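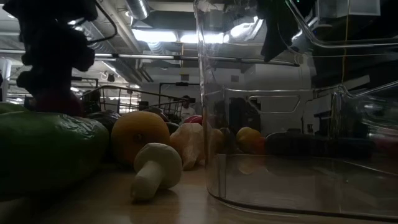
Cositum Play Produce, Mixed Set

The Cositum mixed produce set is a collection of plastic toy fruits and vegetables for classrooms, clinics and family centers. It is supplied to institutions through the Norkport equipment catalog and may be ordered singly or by the case.

Contents and finish

The set includes an eggplant in dark purple, a white mushroom with a rounded cap and thick stem, a large glossy green vegetable, and round fruit in yellow and orange shades. Smaller red pieces are also supplied. Shapes and colors are kept plain so that children can name each item and sort it by color, by size or by kind.

Pieces are molded without batteries, magnets or removable parts. Minor differences in shade between production runs are normal and are not grounds for return. 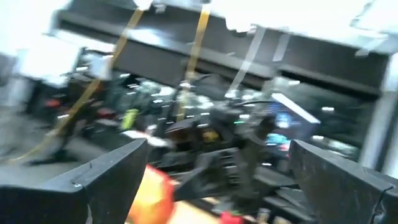

Round fruit in orange-yellow, with a small red piece to the right.

Ordering

Catalog number: 102
Case quantity: 20 sets
Replacement pieces: sold singly, subject to stock
Storage tub: Trestolon, with lid, ordered separately

Institutions holding a Norkport account may order on open terms. All other orders are payable in advance. Orders for 2 or more cases are shipped on a pallet, and the receiving site must be able to accept delivery at ground level.

Care

Wash by hand in warm water with mild soap and allow to air dry before returning the pieces to storage. Do not place in a dishwasher or steam sterilizer. Pieces that are cracked or split should be withdrawn from use.

Suitability

Recommended for supervised use from age three. The set is intended for pretend play, early vocabulary work and sorting tasks at a table. A teaching guide by Natalina Benedetti, revised in May, is available on request under document number 297.

Inquiries

Questions on institutional accounts should be directed to Ntombi Sibiya, Education Supply. Requests for replacement pieces are handled by Renzo Gentile, Parts and Returns. Please quote the catalog number in all correspondence.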